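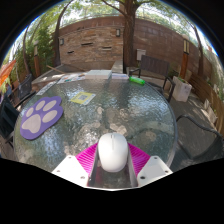
Patio table, the mouse run.

Fiction > Short pieces > The Patio Hours

Search stories Go

They moved the sorting outside in November. The back room at Drinex was getting new floors and someone upstairs said the patio was fine, it's warm enough, use the glass table. So that was the job now. Glass table, leaves, a gripper on a handle.

You hold it. You squeeze. The pink fingers close on the thing and you carry the thing from one place to another place, slow, and the machine learns it from you. Forty times an hour if you don't stop to look at the tree.

I looked at the tree.

Before this I did returns. Eight years. A box comes in, you open it, you know from the tape if the customer was angry. A mouse with a dead button, you click it twice and throw it in the left bin. My hands knew all that. Then Dridanex bought the line and returns went to the arms at Flinddale, five arms, one bay, and those of us who were left got a letter. The letter said demonstrator. I had to look it up, what they meant by it. More money, a little. Dec 13, 2024 was the last day of the trial and after that they would see.

Mouse, again. Pick it up by the sides. Dont crush it. Front pointing away from you, that's how they want it.

– Slower, said the lead. She had the tablet, she could see what I was seeing, or a round version of it.

– That's how I do it.

– I know. Do it how you'd do it if you were explaining.

So I explained. To nobody, to a mouse. Across the table and down by the yellow card. Up. Back. Across. I started to notice things I did. A little wait before I let go. Where did that come from? My father set down cups that way, I think, in case the table wasn't there.

Seventeen good ones before lunch. The rest got tossed, shadow on the card, my elbow, whatever. You don't get told which.

Lunch on the wall. There used to be a crowd at lunch, cards, somebody's radio. Now it was me and the woman from packing who did the afternoon turns, and we didn't talk about the arms, we talked about our wrists. Hers hurt in a new spot. Mine too. A whole different ache from returns, further up, near the elbow. She said it was the squeezing. I said it was going slow.

– Does it bother you, she said.

– What.

– That it'll do it with your hands. After.

I said no. Then I thought about it all afternoon, mouse up, mouse down, with the light moving around on the glass. The purple paw mat stayed where it was. I'd got fond of it. I steered around it every time even when the shorter way was right across, and I thought, well, it'll learn that. Some arm in Flinddale going the long way around a paw that isn't there.

Around three the lead took a call by the planter. Babaei wanted the next batch early. Babaei was the customer, or the people who paid the customer, I never got it straight. She came back and asked could I stay till five.

– Same thing?

– Same thing. Maybe a bit quicker.

– You said slower.

– I know what I said.

I picked it up. By the sides, front pointing away. The fingers bent the way they do and held on. She was watching the tablet and not me, and I did the wait, the little one, before I let go, and she didnt say anything about it so I kept it in.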